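Ticket 257 - arm stops short of the belt after homing
Project: Vutmont College automation club, sorting cell

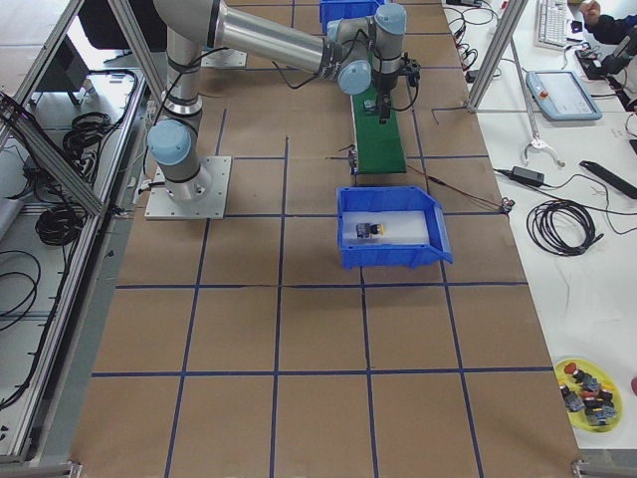
What should we check first when the arm homes correctly but goes to the wrong height over the belt?
Check which tool is selected on the pendant. A homing routine only sets the joints, so it will pass even when the tool length is wrong, and every taught point will then be out by the same amount.

Status: open, waiting on Friday session
Raised by: Haris Sial
Priority: normal (competition heat is in December)

Fault as reported
The program runs as far as the pick point and stops with a position warning. Restarting clears the warning but it comes back on the next cycle, or sometimes the one after. Nothing has been changed in the pick routine since the Drilville practice day. The belt speed was changed, but the belt is not moving when the warning comes up.

Log

Entry 1
Restarted the controller and homed the arm. Homing fine. Ran the pick routine at 9 per cent speed with the belt stopped. Warning at the same step as before. Saved the error list to the club folder.

Entry 2
Compared the saved tool settings with the sheet. The sheet gives a tool length of 195 mm. The controller had 154 mm, the figure for the old fingers. That is a difference of 41 mm. Someone loaded the backup from last term, which also explains why the place points were out.

Entry 3
Typed in 195 and saved under a new name so the backup can't overwrite it. Pick point reached with no warning. Left the place points alone for now as the Dasura team still need to confirm which bin they are using for switches.

Entry 4
Ran ten cycles. Eight good, two stopped with the same warning. So the tool length was wrong but it is not the whole fault. Both stops came when the wrist turned to line up with the belt - the step marked "approach 2" in the program.

Entry 5
Changed approach 2 from a straight-line move to a joint move. Ten more cycles, all good, still at slow speed. Not tried any faster because the room was needed.

Still to do
- Repeat at full competition speed with the belt running.
- Re-teach the place points once Dasura reply.
- Update the tool sheet. It still has both lengths on it and the old one is not crossed out.
- Ask the Bermúdez group if they loaded the same backup. They share our folder and reported something similar on their own ticket.

Note for whoever picks this up: load the program with the new name and check the tool length before running anything. Keep a hand by the stop button for the first cycle. If the warning comes back, write down the step and the joint angles before you clear it, as the error list only keeps the step.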